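# The Fault That Wasn't in the Log

The plate broke at 3,769, and it took three weeks to find out that it had started breaking a good deal earlier.

The number is a run number. At Irngate, the two-armed table-clearing project at a small firm called Amska, every attempt at moving something from one place to another gets one, along with a pass or a fail. Run 3,769 got a pass. The software reported a completed placement and the arm went back to its waiting position with what I can only call composure. Behind it, on the floor, were 16 pieces of a dinner plate.

Alcides Tamayo, who is in charge of testing, was eating a sandwich at the time. He looked at the floor, looked at the screen, and took a picture of both with his phone. He still shows it to visitors. The word COMPLETE is in green.

"I wasn't upset about the plate," he told me. "Plates are cheap. I was upset about the green."
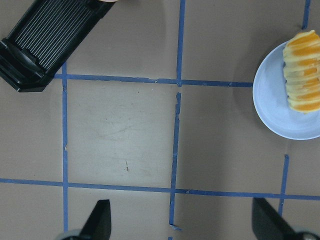 Tamayo's first theory was that the cameras were to blame, because in his experience the cameras are usually to blame and it saves time to start there. He spent two days going through wrist footage. A wrist camera sees the world the way a hawk does, if the hawk had two black fingers forever poking up from the bottom of its vision. It saw fine. The rim of a plate showed up cleanly against the tabletop, and so did the blue tape that marks out the work area, right down to the ragged edges on the worn strips. He had half hoped the torn tape was confusing the thing. He re-taped one corner, ran the same job overnight, and got the same behavior with nicer tape.

The second theory was the plates. The third was a draft. There was a short, unhappy period in which the theory was Tamayo, who had been the last person to tighten anything.

What was going wrong, as far as anyone can now reconstruct it, was smaller and duller. Each gripper decides it's holding something by measuring how hard its motor is working. Close on a plate, the motor strains, the number goes up, and the software concludes there's a plate. Close on air, the fingers meet, the number goes up, and the software is supposed to notice that the fingers are too close together for a plate to be in there. That second check lived in a piece of code named Prarkari, written by a contractor who named everything that way and left in November. It compared finger position to a minimum width. The minimum width was set to 2 millimeters.

A dinner plate at the rim is thicker than that. Unfortunately, so was the gap left between the fingers when they closed on nothing, after a few thousand runs had worn the pads down unevenly. The fingertips no longer met flush. They stopped early, strained against each other at an angle, and reported a plate.

So the arm could lose a plate halfway across the table and carry on, holding its imaginary crockery level, setting it down with great care, and logging a pass. I have worked with people like this.

The fix took an afternoon. The audit took the rest of the three weeks, since it meant somebody had to go back through the passes and find out which of them had been true.

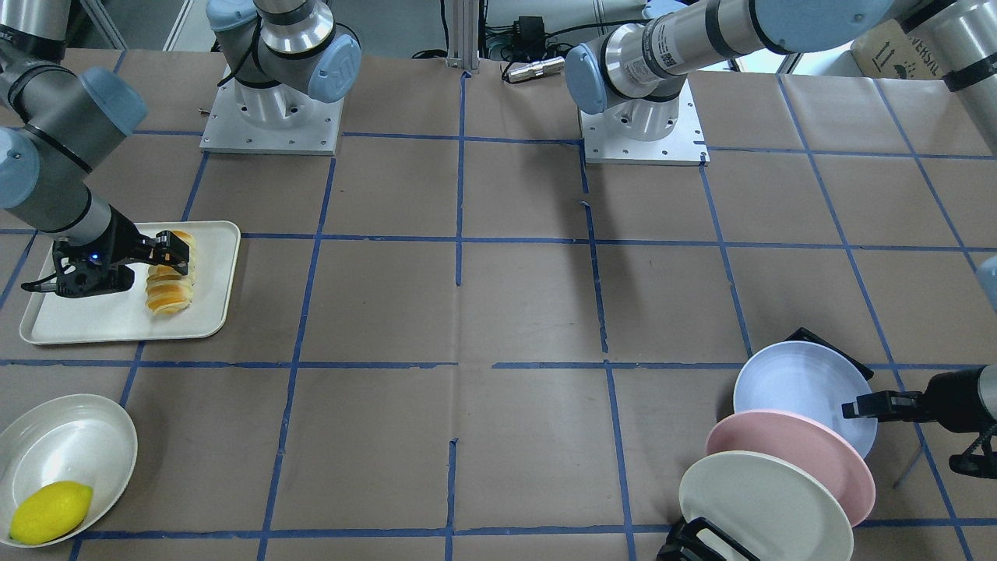
*Two arms, one table: bread on the left, plates on the right.*

The audit is where the thing stops being funny, or gets less funny. Two-armed jobs were the worst of it. When one arm believes it has finished, the other is allowed into the shared space in the middle. A false pass from the right arm is therefore a permission slip for the left. A dropped plate is a nuisance. An arm swinging into space that it has been told is clear, while a person reaches in to pick up a dropped plate, is a reason to call a lawyer.

No one at Amska was hurt. Tamayo says this early in the conversation and returns to it several times. He also says that he had, on more than one occasion, reached in to pick something up.

The new rules are taped to the wall. Stop both arms before a hand crosses the edge of the table. Stop them even if the screen is green. A pass now requires a camera to agree that the object is where the gripper claims to have put it, which makes every run slower and has done nothing for the mood of the people who sell the system. Pads get measured at the start of each shift, with a cheap caliper on a string.

Carhuamaca, the catering company that had been due to try the system in one of its kitchens, was told the whole story and asked to see the photo. It has put the trial off without setting a new date. Tamayo thinks that's reasonable. He would have done the same, he said, and possibly with more swearing.

The log is up to 3,819 now. That last one was a fail: the arm picked up nothing, noticed it had picked up nothing, and stopped. Tamayo printed it out.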